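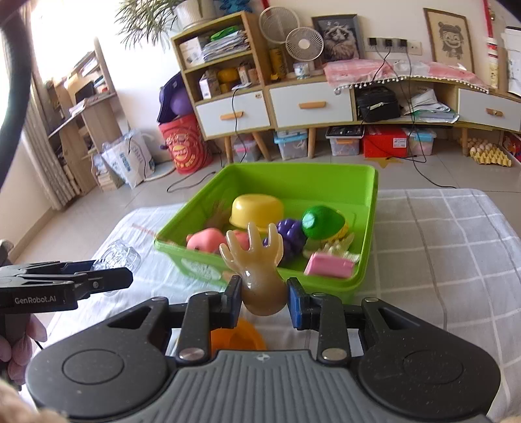 *A toy hand held between two fingertips, one black and one blue, with a green storage box behind.*

## Brarnham weighs the future of its old woollen store

The Chidiac building has stood at the bottom of the main street in Brarnham longer than the footpath has. It stored wool, then furniture, then nothing much. In September its owner, Fivetti, asked council for permission to knock it down and put up 5 shops with flats over them.

Council has not said yes or no. The building is on no heritage list, which means demolition could go ahead with an ordinary permit. A petition with 378 names asks for it to be listed first. The town has 900 ratepayers, so that is a fair slice of them.

The case for keeping it rests on the front wall and the loading doors, both original. The rear was rebuilt after a fire and even the petitioners don't argue for it. Fivetti says the front wall leans and would cost more to prop up than the whole site is worth. An engineering report by Gakix, paid for by council, found the lean had not changed in 3 years of measurements. It recommended new ties and better drainage along the laneway.

That report has moved the talks along. One plan now being discussed would keep the front and let the owner build behind it, with one less shop and a lower roofline. Fivetti wants its rates cut while the work is done -- council staff have advised against that, saying other owners would ask for the same.

Parking is the other sticking point. The laneway is too narrow for delivery trucks, and the bakery next door already uses most of it before seven in the morning.

Written submissions can be left at the council office or the library.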